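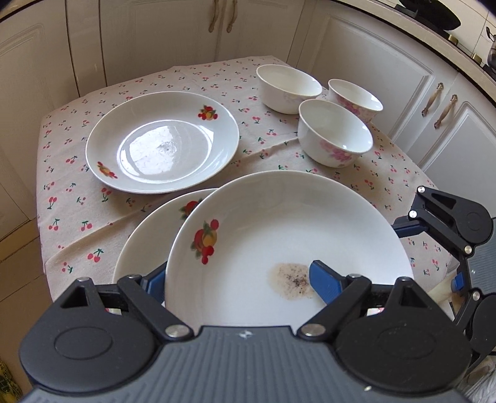
Un plato hondo con cerezas y melocotón, cuencos con flores rosas y un mantel que también lleva cerezas: la vajilla mezclada, en plena faena.

Elogio de la vajilla desparejada

Durante años tuve doce platos iguales guardados en lo alto de un armario y comí, todos los días, en otros. Los iguales eran para cuando viniera alguien. El problema es que cuando venía alguien me daba pereza sacar la escalera, así que los invitados acababan comiendo en los mismos que yo: uno con el borde azul, otro con unas espigas casi borradas, un par de los de fruta. Y oye, la gente repetía igual.

En marzo hice la mudanza al piso de Lucero, que es como llamamos en el barrio a las casas bajas de detrás del mercado, y al abrir las cajas me di cuenta de que los doce platos iguales no me daban ninguna alegría. Los otros sí. Los regalé (a una pareja que montaba casa, encantadísima) y desde entonces vivo con lo que podríamos llamar una familia numerosa de loza blanca en la que cada cual ha salido a un abuelo distinto.

Lo de la fruta

Mi debilidad son los platos con fruta en el borde. Ya sabéis cuáles digo: blancos, lisos por todas partes, y de pronto, en una esquina —si es que un plato redondo puede tener esquina—, unas cerezas rojas, un melocotón entre naranja y amarillo, dos o tres hojas verdes. En muchas casas los hubo. En la mía eran los de verano, los que se llevaban al pueblo porque si se rompían no pasaba nada, y claro, como no pasaba nada, no se rompían nunca. Los de las visitas han ido cayendo uno a uno y estos siguen ahí.

Me gustan porque el dibujo está en el borde y se ve siempre. Hay platos preciosos con un ramo enorme en el centro que desaparece en cuanto sirves los macarrones. La fruta del borde te acompaña toda la comida. Los llanos que tengo llevan dos motivos enfrentados, de modo que los pongas como los pongas algo queda bonito, y de pequeña yo giraba el mío hasta que las cerezas caían del lado del tenedor. Lo sigo haciendo. No pienso pedir perdón.

Encontré más en Grodberg, que es una nave de segunda mano a las afueras donde se entra a por una lámpara y se sale con una sopera. Fui a buscar una mesita, de verdad, y volví con 4 platos hondos envueltos en periódico sobre las rodillas. Hondos grandes, además, de los que admiten un cocido como es debido y no esa cosa intermedia que venden ahora, que ni es plato ni es cuenco y en la que se te escapan los garbanzos. No eran exactamente de la misma serie que los míos. El verde de las hojas tira un poco más a oliva. En la mesa no se entera nadie, y a mí el detalle me hace gracia.

Cuencos, siempre más cuencos

Luego están los cuencos. Si alguien me pidiera un solo consejo para montar una cocina desde cero le diría que comprase la mitad de platos de los que cree y el doble de cuencos. Yo desayuno en cuenco, ceno en cuenco, bato el huevo en cuenco, dejo las aceitunas en cuenco y, cuando hay fiebre en casa, el caldo va en cuenco. Los míos son de porcelana blanca con flores. Los hay con el estampado rosa por fuera, bien visible, y hay otro mucho más tímido, con un dibujo de flores tan pálido que la primera vez pensé que era liso. Ese es el mío. Ya sé que en una casa no debería haber propiedades privadas sobre la loza, pero las hay, en la tuya también.

Las flores rosas y las cerezas, en teoría, no pegan. Una revista seria os diría que eligierais. Yo las pongo juntas porque comparten lo que hace falta, que es el fondo blanco, y a partir de ahí el rosa y el rojo se llevan mejor de lo que cuentan. Lo único que he retirado de la circulación es un plato marrón, muy de restaurante, que al lado de los demás parecía un inspector de Hacienda.

El mantel que lo arregla todo

Un truco que me funciona: repetir en la tela algo que ya esté en la vajilla. Tengo un mantel de lino color crema con parejitas de cerezas pequeñas y sus rabitos verdes, y desde que lo uso la mesa entera parece pensada. Lo compré en la web de Trestard un octubre de rebajas, con muchas dudas, porque en la pantalla aquello tenía pinta de cursi. Y un poco cursi es. Pero pones encima los platos de fruta y de repente hay una conversación entre la tela y la loza que no tienes que explicar.

El crema ayuda mucho. Sobre un mantel blanco nuclear los platos blancos se pierden, y los que ya tienen sus años se ven amarillentos por comparación. Sobre el crema brillan. Mi mesa es cuadrada y no muy grande, así que dejo que la tela cuelgue y haga sus pliegues, sin medir. Plancharlo, lo justo: lo tiendo muy estirado, lo doblo cuando todavía le queda una pizca de humedad y lo termino de alisar con la mano en la propia mesa. Quien quiera rayas de plancha en el lino que venga a hacérmelas.

Y ahora, las manchas

Porque los platos bonitos se usan, y si se usan se manchan. Un cerco beige de grasa con motitas de pimienta en el fondo de un plato hondo es lo más normal del mundo, y a mí hasta me parece simpático (el rastro de una buena salsa, qué queréis), pero si se queda toda la noche a la mañana siguiente ya no me lo parece tanto. Después de muchas pruebas y alguna tragedia, mi manera de hacerlo es esta.

Primero, papel. Una servilleta usada vale perfectamente. Se pasa por el fondo y se lleva la grasa gorda y las migas antes de que lleguen al fregadero, donde solo sirven para ensuciar el agua y el estropajo.

Después, agua templada y cinco minutos de paciencia. Ni hirviendo ni helada. Con el agua muy caliente les tengo miedo a las porcelanas viejas, que a veces esconden una grieta fina como un pelo y eligen ese momento para enseñártela.

Esponja por el lado blando, siempre. El lado verde está prohibido en los bordes decorados. Tengo un plato al que le falta media cereza y sé perfectamente qué tarde la perdió: una con prisa, un resto de queso gratinado y yo dándole como si fregara una parrilla. Para lo pegado, una cucharadita de bicarbonato con unas gotas de agua, se deja un rato y sale frotando con la yema del dedo.

¿Y el lavavajillas? Pues depende de a quién le preguntes. Los platos de diario van, en programa corto y sin tocarse unos con otros. Los cuencos de flores rosas los friego a mano, y el pálido ni lo acerco, que bastante poco dibujo le queda ya. Antes de guardar nada lo pongo de pie y lo inclino hacia la ventana, y ahí, con la luz de lado, aparece esa mancha que creías haber quitado. Si brilla entero, al armario. Si no, segunda vuelta.

Guardar sin torres

Lo mejor que hice al llegar al piso nuevo fue renunciar a las pilas altas. En mi armario ninguna pasa de cinco platos. Los hondos van con los hondos, los llanos con los llanos, y entre los más antiguos meto un círculo de fieltro que recorto yo misma de retales. Los cuencos encajan de tres en tres, con el más grande debajo, y los dejo en la balda de en medio, a mano, porque si hay que estirarse no se usan y volvemos a la historia de la escalera.

Para los que no caben, un escurridor de pared. Los platos de pie ocupan poquísimo, se ve el dibujo y hacen de cuadro. El mío es de Grolturgate, una carpintería pequeña que los hace por encargo, y tiene sitio para 13 piezas. Ni que decir tiene que ya está lleno.

Cómo empezar si te apetece

Si tienes la vajilla completa y te da pena romper el conjunto, no lo rompas. Mezcla solo los hondos una temporada y mira a ver. Si partes de nada, elige un hilo conductor muy tonto, el fondo blanco o la fruta o las flores, y cíñete a él en los mercadillos, que es donde una pierde la cabeza. Pasa el dedo por el canto antes de pagar, porque los desconchones se notan antes de verse. Y compra de dos en dos cuando puedas: un plato solo parece un olvido, dos ya parecen una decisión.

Yo sigo buscando una fuente ovalada con cerezas, grande, de las de pescado. Llevo más de 3 años detrás de ella. La vi una vez en un escaparate cerrado por vacaciones y cuando volví había un maniquí con bañador. Si alguien la tiene en casa muerta de risa, se la cambio por una sopera.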